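# Small Cakes and Party Tables: Questions We Get

Page kept by Eskil Viklund, Penley Cakes. Last changed July 6, 2022.

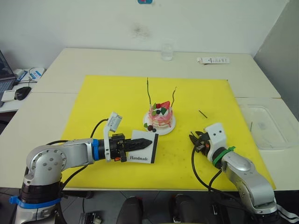 ## Ordering

**How small is a small cake?**

It is meant for 2 people, or up to 5 if there is other food on the table. It comes with pink and white frosting unless you ask for all white.

**Can I choose what goes on top?**

Yes. The usual top is a strawberry, dark berries and some green leaves. We can leave off any of these. In October the strawberries are not always good, and we may call you about using something else.

**Do you deliver?**

We deliver in Unddale and Flotau. Everyone else picks up at the Penley counter. Orders of 20 small cakes or more can go to Wattimena if you give us a week's notice.

**Can I change an order after I've paid?**

Up to the evening before pickup, yes. Size and flavor can't change after that, but toppings usually can.

## Setting the cake out

**What kind of plate should I use?**

A flat one, a bit wider than the cake. We like plain round white plates because the drips and berries show up well. Plates with a deep rim make it hard to get a knife in low.

**Where does the card go?**

Stand it on the table near the cake, clear of the side you will cut from. Don't push it into the frosting. We have a card that says "Handmade" near the bottom, and you can ask for a blank one and write on it.

**Do I need a cake board or table cover?**

It makes cleanup easier. A plain colored board on a white table looks nice with pink frosting. Yellow is a popular choice.

**When do I put the sticks in?**

Last, once the cake is where it will stay. Push them straight down between the fruit. If one leans, pull it out and use a fresh spot, as the old hole will be too loose.

## Cutting and keeping

**Which knife works best?**

A serrated one. Use a light sawing motion until you are through the fruit and the top layer, then press down. Wipe the blade after each slice.

**Should I take the sticks out first?**

Yes, and the leaves too. The leaves are for looks and we don't suggest eating them.

**How long does it keep?**

Two days in the fridge, covered. Take the fruit off first if you are keeping it overnight.

**Can I freeze it?**

The layers freeze well, but the fruit doesn't. Wrap each slice by itself and thaw it in the fridge.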